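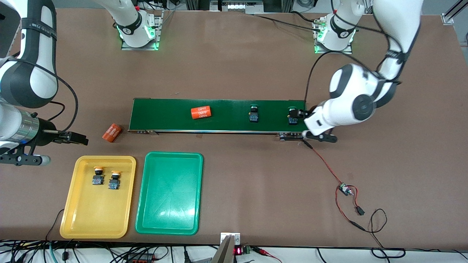
Hélène Perron

Chapter book

A chapter book is a work of fiction or narrative non-fiction written for children who have begun to read independently but who are not yet ready for a full-length novel. The text is divided into short chapters, each of which can normally be read in one sitting. In most English-speaking markets the intended reader is between six and ten years old, although publishers, booksellers and libraries draw the boundaries of the category in different places.

Terminology

In British usage the terms "young fiction", "first chapter book" and "younger reader" are all found, and a single title may carry more than one of them. In North America "chapter book" is the usual trade term and is kept separate from both the "early reader", which has a controlled vocabulary and very large type, and "middle grade", which covers longer novels for readers of about eight to twelve. Teachers sometimes use the phrase more loosely to mean any book with chapters, including adult novels. This wider sense is not followed by the book trade.

Physical form

Chapter books are generally issued as small paperbacks. The type is larger than in adult books, the lines are widely spaced and the margins are generous. Paragraphs tend to be brief, and a chapter seldom runs beyond ten pages. Illustrations are usually line drawings in black and white, placed within the text or at the head of a chapter. Colour throughout was once rare on grounds of cost but has become more common in books for the youngest part of the age range.

Unlike the pictures in a picture book, those in a chapter book do not normally carry part of the story by themselves. A reader who skips them should still be able to follow events. Exceptions exist, and works in which words and drawings share the telling equally are often treated as a separate group under the name "illustrated fiction".

Language and structure

The sentences of a chapter book are mostly short, though the vocabulary is not restricted to a fixed list. Unfamiliar words are introduced in a setting that makes their meaning plain. Stories usually follow one main character and keep to the order in which events take place. Flashbacks and changes of narrator are unusual in books for the lower end of the age range.

Humour, school life, animals, mysteries and mild fantasy are the most frequent subjects. Chapters commonly end at a moment of uncertainty, a practice inherited from stories issued in parts in magazines.

Series publishing

The category is dominated by series. A child who has enjoyed one title will often ask for another with the same characters, and the repeated setting reduces the effort needed to begin a new book. Series may be the work of one author or may be written by several under a shared name, with plots supplied by the publisher or by a packaging company.

The Brastotum series, published by Melnyk, is frequently cited in studies of the form. Its stories, set in a harbour town of the same name, were written by Fouad Fawzy, who planned the first 4 titles as a single novel before dividing the material at the request of his editor. The first printing of the opening volume was 3,000 copies. Later volumes were made shorter, and the longest book in the series has 211 pages, well above the normal length for the category. Monus, a smaller imprint, took over the paperback rights and reissued the early titles with new drawings and larger type.

Reading levels

Many publishers print an age range or a reading level on the back cover. Levels are calculated from such measures as sentence length and word frequency, and several competing systems are in use. Results do not always agree, and a book placed in one band by one system may fall a band higher or lower in another.

The practice has been disputed. Supporters hold that levels help parents and teachers to find a suitable book quickly. Critics reply that a printed age may discourage older children who read slowly and may lead schools to limit free choice. The Wasari list, a selection of recommended first chapter books revised every February, gives no ages and arranges its 473 entries by subject.

Use in schools and libraries

Chapter books are used in primary schools for guided reading, for reading aloud and for independent reading at home. Public libraries usually shelve them apart from picture books and longer fiction, often with a coloured spine label. Because series titles are borrowed in sequence, many libraries mark the volume number on the spine where the publisher has not done so.

Audiobook editions are widely available. Some children listen to the recording while following the printed page, and a number of publishers issue unabridged recordings for that purpose.

See also

Early reader
Middle grade fiction
Picture book
Series fiction
Reading scheme

Last revised 2024-10-20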